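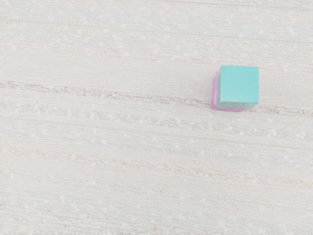
Turquoise over pink.

The Hallotham Climate Fund had 840 names on its mailing list, and Rogério Toledo had written to every one of them in March to say that the town could be carbon neutral if each household gave up a single thing it loved. He got 21 replies. Most of them named things that belonged to somebody else in the household.

"Mrs. Śliwiński will give up her husband's motorboat," he read aloud in the kitchen.

"Does he know?" said his daughter.

"She asks us not to put it in the newsletter."

Rogério believed in the pledge. He had built a whole spreadsheet on it, with a column for what people gave up and a column for what the planet got back. He had given up coffee himself and for nine days had been so noble about it that his daughter bought him a bag of the dark roast and left it on his pillow.

The trouble was Puvstead. Puvstead lay across the river, had half the people, and had simply paid for a forest. Nobody over there had given up a thing. They had held one bake sale, sent the check to a company with a leaf in its logo, and put up a sign by the bridge: PUVSTEAD, A NET ZERO COMMUNITY. The sign was lit all night.

"You could go and look at it," said his daughter. "The forest."

So he did. It took two buses and a long walk up a logging road, and at the end of it was a fence, and behind the fence was the forest, which came up to his knee. He found the plaque. He found a goat. The goat had the look of an animal that had been eating somebody's offset for a good while and meant to go on.

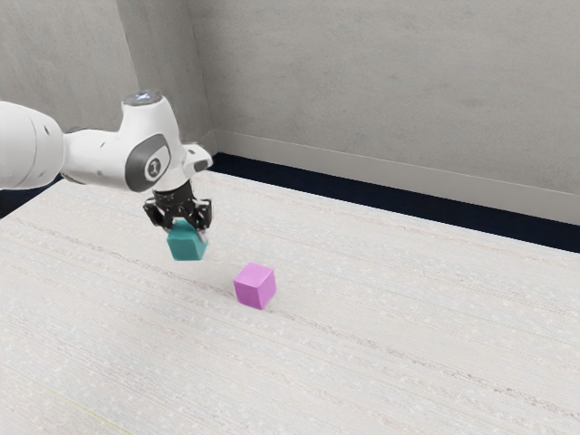
Two cubes, one in the air.

On the way home he wrote the newsletter in his head. It was a magnificent newsletter. It had the word "sham" in it, and later on "goat," and it closed with a question about the sign that Puvstead would not be able to answer. He was still polishing it when the bus stopped at the bridge and Mr. Śliwiński got on, wearing waders and smelling of the river.

"Sold the boat," said Mr. Śliwiński, sitting down heavily.

"I'm sorry," said Rogério.

"My wife says it was my idea." He looked out at the water for a bit. "Got a canoe. I'm terrible at it. I've been in twice since lunch." He thought this over and appeared to find nothing wrong with it. "Saw a heron, though. You never saw a heron with the motor going."

Rogério took out his pencil. He crossed out "sham," and then, after a struggle, "goat." Under Mr. Śliwiński's name, in the column for what the planet got back, he wrote "1 heron," and wondered how on earth he was going to add that up.

The sign came on as they crossed the bridge. It was four in the afternoon.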